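Play Kitchen Shelf Is Back

Quick one before the January rush. The Drallinville toy library's play kitchen set has been sorted, wiped and relabeled, and it goes out on loan again from this month. New shelf number is 63. The old number was 2189, please cross it out on your cards if you still have one.

Fruit and dishes mostly. Also the ketchup, which I got asked about more than anything else over the break.
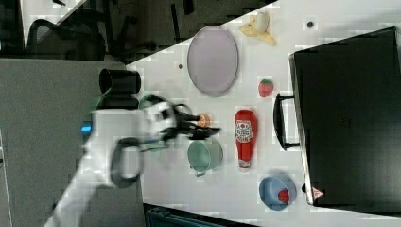

Banana, strawberry, plate, mug, ketchup and more

Borrowing is same as before. Two weeks, one renewal, bag comes back zipped. If a strawberry goes missing just tell us, no fines on fruit. We do need the plates and bowls back becuase those are hard to match. Elen at the desk has a box of spare odds and ends so ask her first.

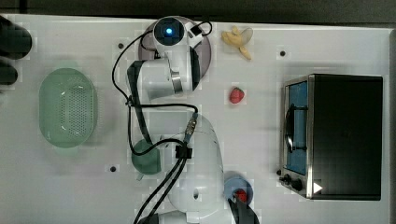
Kristóf Nyitrai

Colander question, came up twice. Yes it can go in the bath, no it can't go in the dishwasher. Same for bowls and cups. The toaster oven is not part of the loan bag, sorry.

Magyar labels for the food words are printed too, for the Saturday-school families and anyone else who wants them. Ask for the sheet, it's folded in the lid pocket.

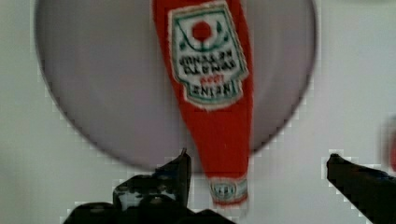 2 min read

Donations. We've had 3000 forints from the bake table and a very nice bag of cups from the Fandus playgroup, thank you!! Still short on spoons. No glass, no real knives, nothing with batteries please.

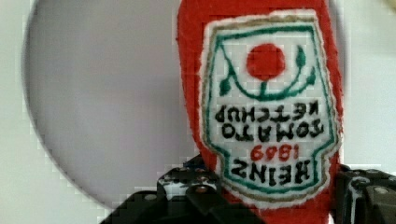 Washing the soft pieces is the thing people get wrong. Cold water, by hand, mild soap, flat on a towel overnight. The ketchup bottle is plush and the red fabric is pilling a bit already, so no scrubbing, and go easy over the label, it's all stitching, tomato and leaves included. Never the dryer. If somthing smells odd bring it in and we'll do it here.

Next list goes up when I get to it. Puzzles probably.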